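Gullstead – Grirnerar, match retour : faut-il aligner Loureiro en pointe ?
Forum Handball > Championnat > Discussions d'avant-match

naledi_m
Bonjour à tous. Je lance le sujet parce que la conférence de presse d'hier m'a laissée un peu perplexe. L'entraîneur a répété trois fois que c'est « un match comme un autre », et que Cristóvão Loureiro jouera là où l'équipe a besoin de lui. D'accord, mais il a passé quatre saisons à Grirnerar et il connaît leur défense mieux que personne chez nous. À mon avis, il faut le mettre demi-centre dès le début et garder Stępień pour la seconde période. Qu'en pensez-vous ?
Naledi Modise

poteau_rentrant
Pas d'accord du tout. Stępień reste sur deux très bons matchs et on le mettrait sur le banc pour une histoire de sentiments ? À l'aller, Loureiro a voulu tout faire seul pendant le premier quart d'heure et il a perdu la balle sur chaque montée. Je m'en souviens bien, j'étais derrière le but.

naledi_m
Je ne parle pas de sentiments. Je parle de leur défense 5-1. Le joueur avancé sort toujours très haut sur le demi-centre, et Loureiro s'est entraîné contre ce système tous les jours. C'est une information qu'on n'achète pas.

vieux_gymnase
Il l'a quittée en août de l'année passée, leur défense. Depuis, ils ont changé d'adjoint et ils jouent la moitié du temps en 6-0. Il faut regarder les matchs récents avant d'écrire.

naledi_m
J'ai regardé les matchs récents, merci. En 6-0 ils reculent trop, et dans ce cas un tireur de loin comme Loureiro est encore plus utile. Mais je reconnais que pour l'adjoint, je ne savais pas.

tomek_gdn
Bonjour, je lis ce forum depuis longtemps mais j'écris rarement, excusez par avance mes fautes, le français est ma troisième langue. Je voudrais défendre un peu Stępień, et pas seulement à cause de son nom. On juge toujours un demi-centre sur ses buts. Lui, il marque peu — mais regardez combien de fois notre pivot reçoit le ballon dans de bonnes conditions quand il est sur le terrain. Avec Loureiro, le pivot travaille beaucoup et ne touche presque rien.

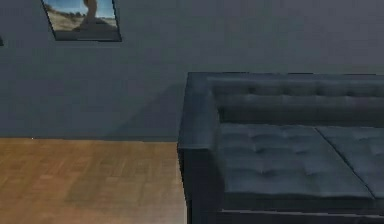 Pour moi, la vraie question est celle du repli. Grirnerar court très vite après chaque ballon récupéré, et nous avons encaissé la moitié de nos buts de cette façon à l'aller. Or nous discutons seulement de l'attaque placée. C'est un peu comme une photo encadrée où l'on ne voit que les jambes et les pieds d'un personnage, avec du sable autour : on peut commenter longtemps les pieds, il manque quand même le reste. Le reste, c'est qui revient défendre, qui change avec qui, et à quel moment. Je préfère un demi-centre qui perd peu de ballons, même s'il ne fait pas lever la salle.

poteau_rentrant
Merci Tomek, c'est exactement ce que j'essaie de dire depuis le début, en moins poli. Le repli d'abord.

vieux_gymnase
La comparaison est bizarre mais je suis d'accord sur le fond. Par contre, je ne crois pas que Stępień seul règle le problème. Nos deux changements attaque-défense prennent trop de temps. Tant qu'on fera sortir deux joueurs à chaque possession, on sera en retard, quel que soit le demi-centre.

naledi_m
Alors pourquoi pas les deux ensemble ? Stępień au centre, Loureiro arrière gauche, et un seul changement en défense. Loureiro défend correctement en numéro deux, il l'a fait toute la préparation.

poteau_rentrant
« Correctement », c'est généreux. Mais oui, je signe pour ça pendant vingt minutes. Après on voit.

tomek_gdn
Cela me convient aussi. Il faudra seulement que Loureiro accepte de courir sans ballon, et contre son ancien club je ne suis pas certain qu'il en ait la patience.

ailier_droit_12
Question pratique : il reste des places ? Le site annonçait 476 billets pour les visiteurs, et je ne sais pas si c'est déjà complet. À l'aller nous étions 3 242 dans la salle et c'était très serré.

vieux_gymnase
Il en restait ce matin à la boutique Prindora, tribune nord. Prends-les là-bas, le site ajoute des frais.

ailier_droit_12
Merci, j'y passe après le travail. Et pour ce que ça vaut, moi je mettrais Loureiro d'entrée.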